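Section 5. Block pick-up from the bin

For Uvham Robotics Club members. Finish Section 4 (Arm start-up and homing) first. Two people per table for everything in this section, one of them at the stop button.

5.1 What you need

The arm, powered on and homed
Club laptop with the Fusto control program open
White bin
Purple blocks
Colored tape and a marker
Run sheet on a clipboard

Only the rectangular blocks are used in this section. Cylinders and half-rounds need different finger settings and are covered in Section 7.

5.2 Placing the bin

1. Set the bin on the green tabletop, inside the rails. It does not have to be square to the table.
2. Jog the arm to the point saved as BIN HIGH. The closed fingers should be over the bin with clear space on all sides.
3. Move the bin, not the saved point, if it is off.
4. Mark two corners of the bin on the table with tape. Write your team name on the tape.
5. Put in two blocks. Leave them however they land.

Note: Saved points are shared by every team. If you change BIN HIGH, the Renach team's program will drive into the rim on their next run. This happened twice in August.

CAUTION: Keep hands out of the bin whenever the arm light is green. Press Pause and wait for amber before moving a block.

5.3 Gripper settings

Open the Gripper tab and enter:

Open width: 800
Close force: 300
Settle time (ms): 36

The width and force values are program units. Do not try to convert them to millimeters or newtons. The starting values came from Kumaresan Acharya's tests last season and work for every block in the purple set. If you go over 2,000 on force the program will refuse the value and put back whatever was there before, without a message – so read the box again after you press Enter.

5.4 First pick

1. Set speed to Slow.
2. Jog down until the fingertips are on either side of one block. Aim for the narrow part of the block and stay clear of the walls.
3. Press Close. Wait for the settle time to finish.
4. Raise the arm a little at a time with the Z+ key. Stop as soon as the block is free to swing.
5. Open the wrist camera window and compare it with the view in 5.5.
6. If you are happy with the grip, carry on up to BIN HIGH. If not, lower the block, press Open and start again from step 2.

Do not drop a block from BIN HIGH. The second block can jump out of the bin and end up under the rail.

5.5 Checking the grip
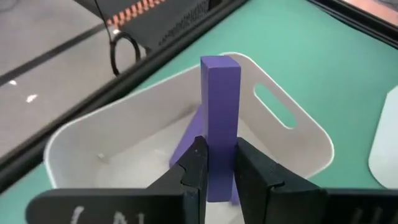 3 min read

Look for a fingertip on each side of the block and the long edges of the block running straight up the camera window. The other block may show behind the one in the gripper. Leave it there; it is the next pick.

If the block leans to one side, one finger closed first. Lower it, open, shift the arm slightly toward the side it leans to, and close again.

If the block slides when you raise it, wipe the fingertips with a dry cloth before touching the force setting. Add force only if it still slides, in small steps, and write the new value on the run sheet.

If the camera window is black, close it and open it again from the View menu. Restarting the whole program loses your homing.

5.6 Saving the run

1. Press Save Run and choose your team folder.
2. Name the file with your team and the run number, for example namboodiri_04.
3. Fill in the run sheet – bad runs too. They are used in Section 6.
4. Lower the block into the bin, press Open, and send the arm to PARK.

Section last changed 16 September 2026.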